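Handout 4, October. Planning and budgeting for a robot disassembly cell

These notes follow the lecture, but I put more detail on costs than I had time for in class. Please bring them to the tutorial with Karlijn Van Wijk, because she will ask for your own budget table.

## 1. Start from the task

Many students begin with the arm. They open the Thevar catalogue, choose a reach and a payload, and only after this they ask what the arm must do. For our case, the Wastevley recycling depot, the task is to take used desktop computers and recover the parts that can be sold or tested again: drives, memory, small boards. So the first page of your plan should be a list of parts, with the size and weight of each one, and how it is held inside the case.

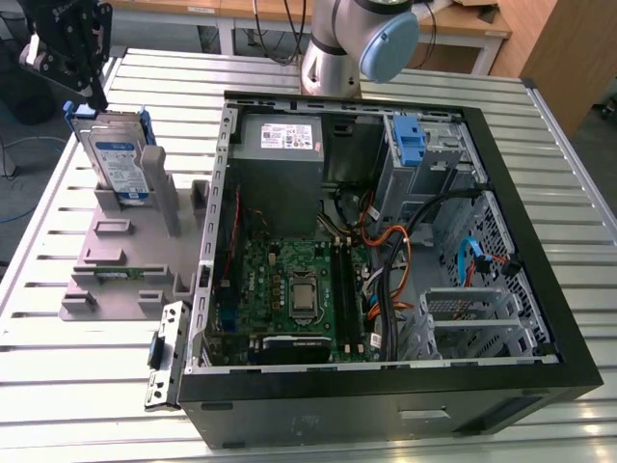 A hard drive is a friendly part for a gripper. It has flat sides and it is stiff. Memory is less friendly, as the clips must be opened first, and cables are the worst - they bend, and the position is different in each computer. If you promise cables in your plan, you must also budget the hours for them.

## 2. The items that are forgotten

In last year's plans the arm and the gripper were always there. These items were often missing:

- the worktable (slotted aluminium is dear, but you can move a fixture without drilling)
- fixture trays, including a second version after the first trial
- spare gripper fingers
- cable management behind the arm
- freight, and the electrician
- sample computers to practise on

For fixtures, Dramalero quoted us $391 for each printed tray, with a delivery of 10 working days. Order 3. One will be changed, and you do not want the cell to wait.
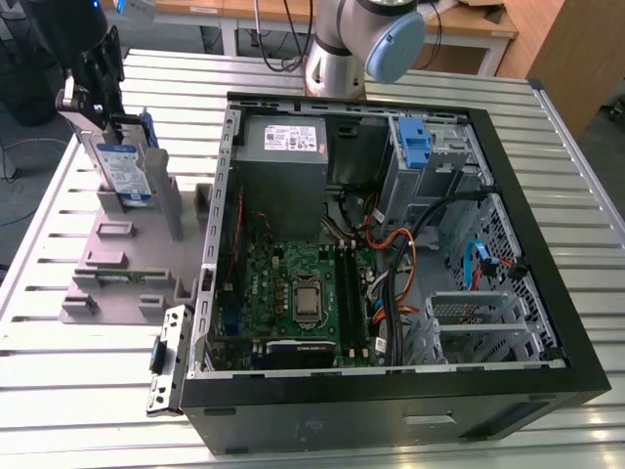

A tray must be designed together with the gripper. If the post is too near to the part, the fingers have no room to open. Ask the supplier for the drawing of the open gripper, not only the closed one, and check it against your tray before you pay anything.

## 3. Buy, lease or wait

The Wimau lease looks cheap in the first year. Read what happens at the end of the term, and who pays for service labour. For a cell which processes fewer than 1000 computers in a year, I would lease the arm and buy the table and the trays, but you may argue the opposite if your numbers support it.

## For the tutorial

Prepare one page with your part list, your budget table and the cost per computer. Write the source of each price beside it. If a price is your own guess, mark it with a G - this does not lose you marks, but a hidden guess does.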